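Livside Film Society
Minutes of the Programming Meeting
July 14, 2022, Pakness Hall, upstairs room

Present: Kadir Tuncer (chair), Gülizar Çınar (minutes), and members as signed in the attendance book.

1. Minutes of the last meeting
Approved with one correction. The running time given for the documentary short was wrong and has been changed in the file copy.

2. Fall season
Kadir Tuncer read out the draft list. The season will open with the Turkish drama Karabulut, subject to the distributor confirming the subtitled print. Members had asked for a comedy in the second slot and two titles were discussed. The first is already booked by the Nitov Theater for the same week, so the meeting settled on the second. Gülizar Çınar will write to the rights holder and ask for a quote covering one evening show and one matinee.

There was a long discussion about whether to show trailers before the feature. Some members feel they run too long. Agreed to keep them to 4 minutes and to show only trailers for films in our own season.
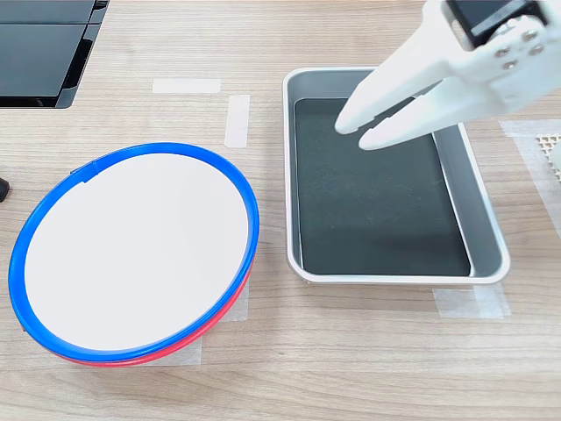
Round dish with blue rim, on the table.

3. Attendance and tickets
Ticket sales for the spring season came to 702. The two Sunday matinees did better than expected and the late shows did worse. Agreed to drop the late show for the fall and look at it again in January. The ticket price stays at $8. A proposal for a lower price for students was put off until the hall rental is known.

4. Projection and sound
The center speaker cut out twice during the last screening. Kadir Tuncer has replaced the cable and will run a full reel test before opening night. If the fault comes back, the speaker goes out for repair and we rent one.

Subtitles were hard to read from the back rows. The screen can be raised by a few inches without touching the curtain track. Approved.

5. Director visit
The director of the opening film has been invited to take questions after the show. No answer yet. If the answer is yes, the society will pay for one night at a hotel and the train fare. Gülizar Çınar to follow up by phone next week. The talk should be kept short so that the hall can be locked on time.
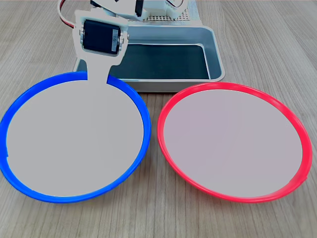
6. Program booklet
The printer needs all copy and stills by the end of the month. Film notes should be no longer than one paragraph each, with country, year and running time on the first line. Members who signed up to write notes are asked to send them as plain text. The cover will use a still from Karabulut if the distributor allows it. Otherwise last year's cover design will be used with new dates.

7. Other business
A member asked whether the society could screen shorts by local filmmakers. Put on the agenda for the next meeting.
The lost scarf from the spring closing night is still at the ticket desk.

Meeting closed at 8:40 p.m.
Minutes taken by G. Çınar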